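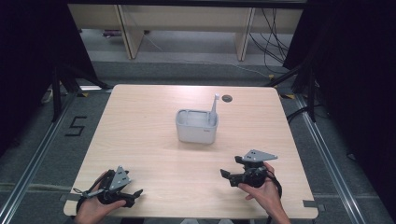
Two hand-held grippers and a white basket on one of the tables at Starkesdale.

Starkesdale Cider and Perry Weekend, and a look round the Melis press house

I had been putting off Starkesdale for years. Every fall the flyer promises "the county's finest ciders under one roof," and every fall I decide that two hours of driving is a lot for a roof. This October I gave in, mainly because the ticket included a tour of the Melis press house down the road, which is normally closed to visitors.

Parking was in a field and cost extra, a fact the flyer kept to itself. Entry was $14 and bought you a glass and four tokens. A token got you a pour of two ounces if the person behind the counter was in a good mood. I bought more tokens. Everyone bought more tokens, which I assume is how the thing pays for itself.

The program listed 70 ciders and perries. I have no quarrel with the number, but a good third of them were the same sort of drink: sweet, fizzy, flavored with something that isn't an apple. I tried one with hibiscus and one with pineapple and could not have told you there was any cider in either. If people like them, fine. I do wonder why they were being judged alongside dry farmhouse ciders, with one rosette between the lot.

The farmhouse corner was at the back, next to the generator, and was far and away the best reason to go. Gisstead had three ciders on, all from their own trees, all still. The dry one smelled of old barn and orange peel and had proper tannin, the kind that grips the sides of your tongue. The medium was duller. Their keeved cider had sold out by noon on the first day, according to the chalkboard, so I can't say if it deserves the fuss it gets. Their perry was thin and sharp and I left half of it.

Zover I was less sure about. They make a lot of noise about wild yeast and "zero intervention," and the counter was covered in leaflets explaining it. Two of the four ciders I tried there had a strong whiff of nail polish remover. I was told this was character. Vinegar is also character, if you want to look at it that way. The other two were clean and rather good, especially a sharp single variety bottling that I'd have bought if it hadn't been priced like wine.

The tour left at two, or was supposed to. We stood by the gate until nearly half past, then walked over in a loose line. Melis presses for itself and for smaller growers who don't have their own equipment, and the place is bigger than it looks from the road. Fruit goes in by the washing trough, up to the mill, and then to a belt press that was not running. I'd have liked to see it run, in October of all months. We were told it had been cleaned down for visitors. The older rack and cloth press in the corner was more interesting to look at and gets used for perry.

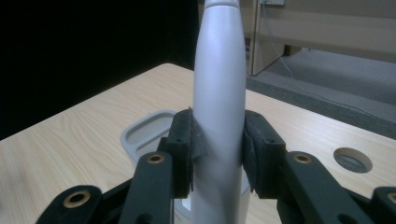

Past the press there is a tank room, with one 3000 gallon tank and a row of smaller ones, and this is where I started to have questions. The board on the wall said Melis had taken in 2867 bushels so far this season, yet the guide talked the whole time as if every drop were from the orchard outside the window. That orchard is young and not large. When someone asked how much fruit was bought in, the answer was "it varies." I don't mind bought fruit at all, plenty of excellent cider is made with it, but say so. The bit on blending was better, and I learned more from it than from the rest of the tour. Blending is fiddly work and mostly comes down to small amounts and a steady hand, with nothing like the firm hold that black gripper has on its tall pale cylinder, clamped from both sides. They gave us a sharp base and a bittersweet base to taste apart and then together, and the blend really was more than either. It was the best thing I drank at Melis. Naturally it wasn't for sale.

The finished bottles in the shop were a letdown after that. The flagship had been sweetened to the point where the tannin was gone, and it was served far too cold.

Back at the main hall the judging results had gone up. Best in show went to a raspberry cider. I'll leave that there.

Food was one burger van and a cheese stall, and the cheese stall had run out of bread. Bring your own lunch. If you go next year, go early on the first day, walk straight to the farmhouse corner, and hold on to your tokens until you've been to Gisstead. The Melis tour is worth doing once, if only for the blending. I'd ask about the press before you pay.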